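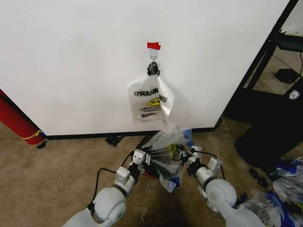

*The bag point on its hook and clip, with more bags bunched up in front.*

## Hanging up the carrier bags

My project was about what happens to thin plastic bags after the shopping is put away. I picked our study room at Drurkbridge because bags end up everywhere in it — drawers, coat pockets, behind the shelves. Sigrun Söderlund, my tutor, said to keep it small, so I stuck to one wall and one hook.

The kit is dead simple. You need an adhesive hook, a black clip and a bit of red tape on the wall so people can find the spot again. I did look at a proper bag holder from Bestby, but it cost 451 kronor and I wasn't paying that!

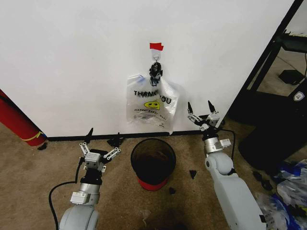

<sub>Photo: Cilthorpe project archive</sub>

I put the bag point right over the little black mesh bin, thinking people would deal with their rubbish and their bags in one go. The smiley bag was everyone's favourite (it says THANK YOU and HAPPY EVERY DAY, so fair enough). What I hadn't planned for was the carpet. Small dark bits on tan carpet show up terribly, and I'd put the bin on a hard floor next time.
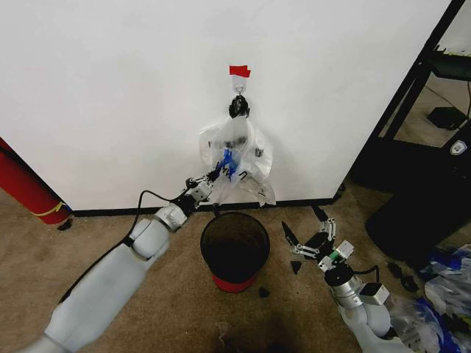 **Jonatan Nordin**

I also tried see-through bags for storing things, and I liked those a lot more than I expected. With something blue inside you can spot it straight through the plastic, no rummaging. The clip gathers the top nicely too, though the bag goes very wrinkly.

Over August I logged 210 bags coming into the room, and around 946 grams of plastic in all. The clip came off the hook 3 times, always when somebody yanked the bag instead of pinching the clip open.

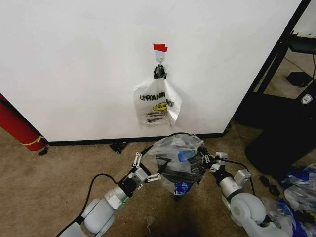 For the next round I want a second hook lower down, for anyone who doesn't fancy reaching, and maybe a stiffer clip. Salgado does a metal one that Sigrun has in her office and she's said I can borrow it until the end of term.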